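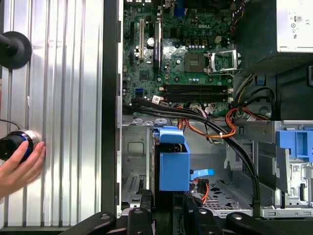 How a Computer Remembers Things

A computer has to keep track of a huge number of facts. It must know which letter you just typed, what color each dot on the screen should be, and where your homework is saved. Keeping track of facts is called memory. A computer has more than one kind, and each kind does a different job.

Bits and bytes

All computer memory is made of bits. A bit is the smallest piece of information there is. It can have one of two values, which are written as 0 and 1. Inside a chip, a 1 may be stored as a small electric charge and a 0 as little or no charge.

One bit cannot say much. Bits are therefore put in groups of eight, and a group of eight bits is called a byte. A byte can be set in 256 different ways. In simple English text, one byte holds one letter, one number sign, one space or one comma. A story that is 915 characters long, counting the spaces, needs 915 bytes.

Try it: the word MALLERO is the name of the river in our reading page. How many bytes does it need? Count the letters. The answer is seven.

Working memory

Working memory is also called RAM, which is short for random access memory. "Random access" means the computer can go to any byte directly. It does not have to read through all the bytes that come first.

RAM holds whatever the computer is using at the moment. If you open a drawing program, the program is copied into RAM, and so is your drawing. In many desktop computers, RAM comes on long, thin circuit boards. Each board is pushed into a slot on the motherboard, the large board that joins the main parts together. Clips at the end of the slot hold it in place.

RAM is fast, but it needs power. When the power goes off, the bits in RAM are lost.
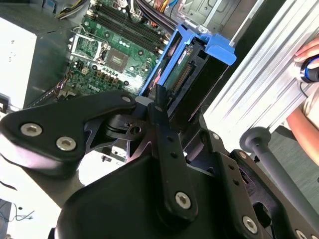 Storage

Storage keeps its bits when the power is off. Your saved files are in storage, and so are the programs you have not opened yet. There are two common types.

A hard disk drive stores bits as tiny magnetic spots on a spinning disk. An arm moves across the disk to read them.

A solid-state drive stores bits as trapped electric charge in chips. It has no moving parts, and it is usually faster than a hard disk drive.

What happens when you press Save

1. Your work is in RAM.
2. You press Save.
3. The processor, the chip that carries out instructions, runs the steps that copy the bytes to storage.
4. The drive records the bytes and where they are.

If you write 700 new words and the power fails before step 3, those words may be lost. Some programs save for you every few minutes.

Words to know

Bit: a single 0 or 1.
Byte: a group of eight bits.
RAM: fast memory that is lost when the power goes off.
Storage: memory that stays when the power goes off.

Gindurside Science Pages for Young Readers, page 12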